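4.2 What counts as a handover

The Kusska list sorts household and bench tasks by the objects involved, and it treats passing a long, thin item from one side to the other as a single act. We doubt this. Of the 1,144 clips in the Sedier set, 603 carry the label "handover," and the label was given by people who saw each clip once, at full speed. Spoons, markers and lengths of pipe all fall under it. So do cases where an item was only steadied at its far end and never changed sides.
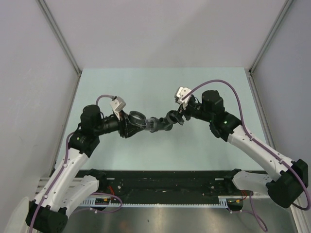
L. Morais

Figure 2. A dark gray elongated object spanning the gap between two grippers, over a pale blue-green tabletop.

The position in Figure 2 fits at least two readings. The object is held on the right, and its left end reaches into the ring-shaped finger on the left. A rater who expects a pass will call it a pass. A rater who expects an insertion will call it that, and a single still gives no grounds for choosing between them. Earlier work has tended to settle such cases by the name of the task - a shortcut that makes agreement look better than it is.

We relabeled a small part of the set in April, using start and end position only. In 13 clips the item finished on the side where it began, yet all of them had been counted as handovers. That is a small number, and we would not build a new scheme on it. It does suggest that the reported totals for long objects should be read with care until the end position is recorded for every clip.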